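# Gaber bin notes: household and workshop odds and ends

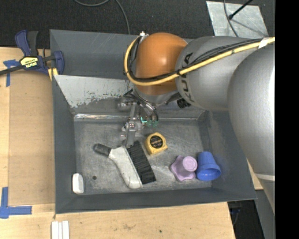 Most lists of "everyday objects" are written by someone who has never emptied a kitchen drawer. The Gaber notes began as a grumble about that. We wanted to know whether a mixed bin of cleaning and workshop things could be described in a way that a second person would agree with, and I still have my doubts. Take a hand brush. Grip, body and bristles can each be a different colour, so a dark gray grip, an off-white body and black bristles ended up under "white brush" in one draft and "black brush" in the next. The tape measure is easier, being yellow, although the print on its label can't be read and we left the brand field blank.

## What's in the set

- 468 bin layouts, each with a plain-language list of contents
- 301 of those checked by a second reader
- 13 object groups, from `brush` to `misc`
- around 2,000 object entries in total

`misc` is too big. I know.

## Names

Object names follow the Multley list, version 2, except where the Multley list is silly. It has separate entries for "hand brush", "bench brush" and "dustpan brush", and I have yet to meet anyone who can tell the three apart once the dustpan is missing. We use `hand_brush` for all of them. Tape measures are `tape_measure` whether the case is round or square.

Colours are given for the largest part first, then the rest:

 hand_brush: off-white / black / dark gray
 tape_measure: yellow / black label

The colour field is free text and it shows. You will find "grey" and "gray", "cream" and "off-white", and one entry that just says "normal".

## Things I would not trust

**The size column.** It came over from the older Olon sheet and was filled in by eye. Some rows say "medium" for a brush and "large" for a sponge.

**The wear score.** Runs from 1 to 5, supposedly. Two readers given the same scrubbing brush differed by three points, and neither would budge. Left in for completeness, ignore it if you can.

**Layout difficulty.** Grivow asked for this column. A bin with a few things spread out scores low and a heap scores high, fine, but a long-handled brush lying across a corner can be more awkward than a heap and the score takes no notice.

## Using it

The contents lists are in `lists/`, one text file per layout. Groups are in `groups.csv`. If you only need the second-read layouts, filter on `checked = yes` – the blank cells mean no, sorry, they should have been filled in.

Please don't use the entry counts as evidence of what people keep at home. The things were picked from two cupboards and a shed, and the cupboards were unusually tidy.

## To do

- split `misc`
- settle on one spelling of grey
- drop the wear score, or get a third reader and drop it anyway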